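Clava notebook – student wet bench project, August

Started 1:20 pm, finished a little before 5. Same two arms as last time, same black cloth over the bench. The cloth stays for now. It creases every time we shift the stand, and I would like to tape the front edge down, but the glass shows up much better against it than against the bare top.

Goal for the afternoon was the tube part of the Filusley task list. The left arm has no job in this part and parks open. The right arm does the tube work: hold it over the rack, line up, lower into a hole, let go. The pipette and the transfer pipettes are only there as fixed objects to avoid. We agreed last month to practice with the full layout in place so the students don't learn paths that only work on a clear bench.

Homed both arms, checked the emergency stop from both sides, loaded the settings from the last good session. Gripper force on the right set to 61 in our own units. At the higher setting we had before, the tube turned in the fingers as they closed.
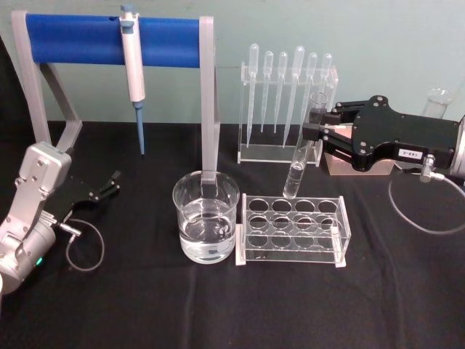 Teleop felt slow at first and I traced it to the logging computer, which was still copying the old sessions to the Granivholm drive. Paused the copy and the lag went away. Put a note on the startup sheet: no copying while anyone is driving. The backlog is 3,366 clips, so it has to run overnight anyway.

Hard part is still the angle. The students pick the tube up at a slant and then try to fix the slant at the rack, which means the wrist has to turn with the bottom of the tube already close to the plate. Two of them asked if they could straighten it first, higher up, and then come straight down. That is what I would do. Told them to write it in as a separate step and give it a name, so we can see in the log when it starts and ends.

The clear rack doesn't help. The lower plate shows through the upper one and it's easy to line up on the wrong circle. I lined up on the wrong one myself from the head view and only caught it on the wrist view.
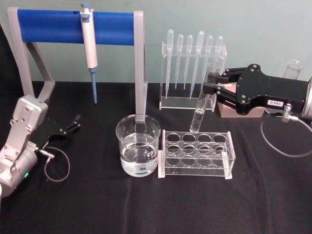 Things to settle on the rack before next session:

Which hole is the target. Right now each driver picks whatever is easiest. I want it fixed, one hole per run, written on the card before the run starts.

Numbering. Camenzind sheet counts from the back left, ours counts from the front left. Use theirs. Ours will need to be crossed out on the wall copy too.

Foot of the rack. It slides on the cloth if the tube touches the side of a hole. Try two small squares of the rubber mat under the end strips.

Then some time on the left side with the wrist camera. The next part of the task list is the micropipette, so I had the students bring the left arm up to the stand in small steps and stop short. No grip, only approach and back off. I wanted to know how much room there is between the legs of the stand and how much of the shaft stays in view. More than I expected. The end of the shaft is easy to see, the top of the handle is not, so height will have to come from the head camera.
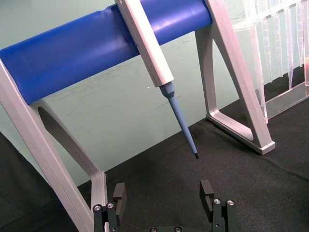

Wrist camera at the pipette stand, fingers open. No tip on the pipette.

One student wants to grip the white body low down, the other wants to come in higher near the bar. Both wrote up their reasons, pages are in the binder. I lean toward low because of what the camera sees, but the body is heavier at the top and may swing. Try both with the power at half and see.

Saved 174 clips in all, counting the short ones. Threw out 3 where the head camera had dropped out. Naming is a mess again: half say "tube_rack" and half say "rack_tube". I will write a script for it, but please, everyone, use the first one.

For the layout, copy what we have here: stand on the left, transfer pipettes against the wall, tip box on the right, test tube rack in front. Beaker goes by the left end of the rack. I measured the stand and the two racks from the left corner of the bench and the numbers are on the inside cover of this book – pencil, so check them before you trust them. 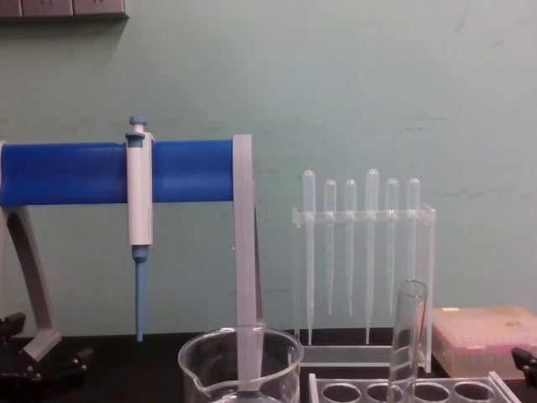

Chest camera view of the bench. Tube in the rack, grippers low at the sides.

Left to do: rubber squares, new target cards, restart the copy before going home. The chest camera also needs to tip down a little if we want the whole beaker in view. Spare cable for the right gripper is in the second drawer, under the gloves.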